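How to Do a Weekly Rune Cast Without Scaring Yourself

Every August my inbox fills up with people who bought a bag of runes on vacation, pulled one on the hotel bed, got Hagalaz, read the word "hail" in the booklet and put the whole thing in a drawer. If you're one of them, go and get it out of the drawer. You've been missing a perfectly good habit.

What follows is the cast I do at the start of every week. It uses three runes, takes less time than a decent breakfast and needs nothing you can't find at home. I learned a longer version from Byung-chul Ahn, who taught a small evening class at Tonari, and I've been quietly shortening it ever since. He knows. He sighs.

What you need

A set of runes. Mine are plain beech from Derness and one has a tooth mark in it.
A cloth, any color, big enough to catch a bad throw.
A notebook and something to write with.
A question, or at least a mood.

Step 1: Ask something you can use

"Will I be happy?" is a lot to put on a piece of wood. Try "What should I pay attention to this week?" or "What am I avoiding?" The second one is ruder and gets better answers. Write the question down before you touch the bag, or you will rewrite it later to suit whatever you drew. I have done this often enough to be an authority.

Step 2: Mix and draw

Put your hand in the bag and stir until you're bored. Some people wait for a rune to feel warm. If yours do, lovely. Mine all feel like beech, so I take the first three that end up under my fingers and lay them on the cloth from left to right.

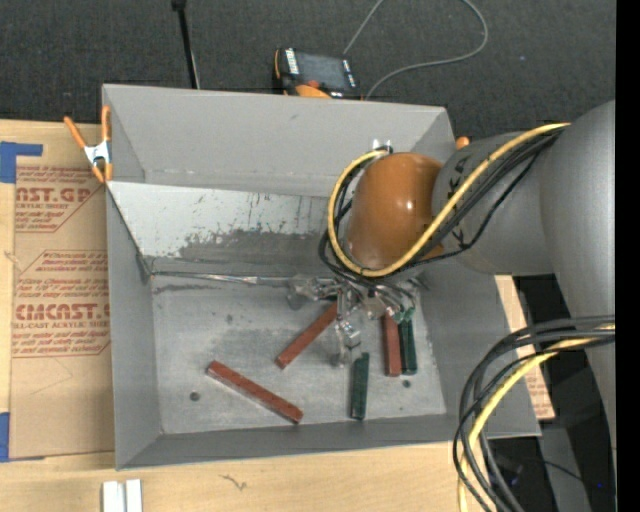

Don't put one back because you dislike the look of it. If two come out stuck together, keep both and let the extra one sit below the row as a footnote.

Step 3: Read the row

The left rune is what you're carrying in from last week. The middle one is where you stand. The right one is what wants doing. Notice that I didn't say "the future." I read the right-hand rune as a chore list, and it has been much more polite to me since.

Before you open the booklet, look at each shape for a minute and write down the first word that comes to you. Then check the traditional meaning. Isa is ice, for instance, and most books will tell you it means a standstill. If your first word was "icicle," you're a natural. If it was "parking," write that down as well and see whether it makes sense in 5 days.

Step 4: What to do about reversed runes

Argue with strangers about them, mainly. I read a reversed rune as the same subject with the brakes on. Fehu upright has to do with money and movable goods; upside down, I'd check the bank balance before ordering that fourth deck. A few runes look the same either way up, and you can treat them as a small mercy.

Step 5: Write it down and leave it alone

Two sentences is enough. Mine from one week last winter reads, "Old argument, still tired, answer Lu's letter." I answered it on day 7, which I'm counting.

The hard part is leaving the bag shut until next week. Drawing again because you didn't care for the first answer is like calling a second dentist from the first one's parking lot. If you really can't stand it, draw a single rune for clarification, put it under the one that's bothering you, and go for a walk.

When the new week comes round, read the old entry before you cast and add a line on how it went. "No idea" is a valid line. I've got pages of it.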